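Furnirard to open carpet take-back centre in Trerkholm

2023-07-07
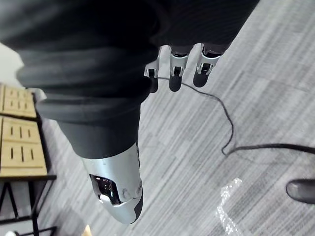

Furnirard, the contract flooring supplier, will open a take-back centre for used carpet in Trerkholm this November. The centre will accept carpet tiles and broadloom removed from offices, schools and public buildings, sort them by condition, and send what can be used again back out to customers in the region. Carpeted floors like the one under the dark grey robotic hand are the main business of the company, which supplies and fits them in workplaces and public buildings, and until now most of what its fitters lifted has gone to landfill or been burned.

The new site takes up two units on the Wirkholm estate, formerly used for furniture storage. One will be used for receiving and sorting, the other for cleaning and trimming. Opening the centre will create nine full-time jobs, with recruitment starting in the autumn. Applications from people living in Trerkholm and the neighbouring villages are welcome, and training will be given on site.

Customers replacing a floor through Furnirard will be able to have the old carpet collected on the same visit at no extra charge. Other businesses, including independent fitters, can book a collection or bring loads to the site themselves. Carpet must be dry and free of nails and gripper rod. Rolls should be tied in at least two places and tiles stacked on pallets. Material with heavy adhesive on the back will be accepted but charged by weight.

Tiles graded as fit for use will be sold in mixed and matched lots, with a share set aside for charities and community groups. Broadloom in good condition will be cut down for rugs and mats by Babaei, a workshop already based on the estate. Anything too worn to use again will be passed to a reprocessor, where the backing and the fibre are separated.

A trial of the scheme ran for eight months at the company's existing depot. Roughly a third of the tiles collected were fit to go down again after cleaning. The trial also showed that loads needed to be kept under cover while waiting to be sorted, and the receiving unit at Wirkholm has been fitted with a canopy over the loading bay for that purpose.

Opening hours, the full price list and a booking form will be published on the Furnirard website before the centre opens. Enquiries about bulk collections can be made now through the Trerkholm office.

ENDS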